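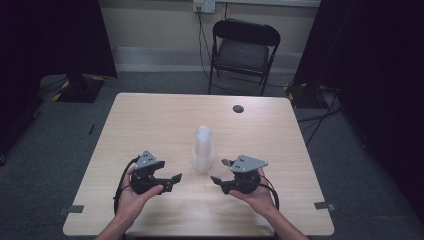

Copos de plástico parecem a coisa mais fácil de guardar numa casa, mas na minha sempre deram trabalho. Eu os lavava depois da festa, colocava um dentro do outro ainda úmidos e, no mês seguinte, a pilha estava colada e com cheiro de armário fechado. Agora faço a arrumação sobre uma mesa clara e lisa, com a pilha em pé perto do centro, os copos translúcidos bem encaixados numa coluna curta e única. Se a mesa tem aquele furo redondo para passar cabos, convém ficar longe dele, porque o copo de baixo precisa de apoio inteiro.

Secar primeiro
Deixo os copos de boca para baixo sobre um pano de algodão durante 2 horas. Depois viro todos e espero mais 10 minutos. Em outubro, quando chove muito aqui, espero a noite toda.

Quantos por pilha
Compro pacotes de 50 e não guardo tudo junto. Faço pilhas de 10. Uma pilha alta cai quando se abre a porta do armário e os copos do fundo ficam apertados demais.

Quando ficam presos
Não se deve puxar com força, o plástico fino racha na borda. Eu giro o copo de cima devagar, segurando o de baixo com a outra mão. Se não sai, ponho a pilha em água morna por 7 minutos e tento de novo. O meu vizinho Rizwan Sethi prefere apertar de leve os lados do copo, e com ele funciona também.

Onde guardar
Uso uma caixa com tampa da Damisach, comprada para outra coisa. Qualquer caixa limpa serve, desde que os copos não fiquem deitados com peso em cima. Longe do fogão, e longe do sabão em pó, que passa o cheiro.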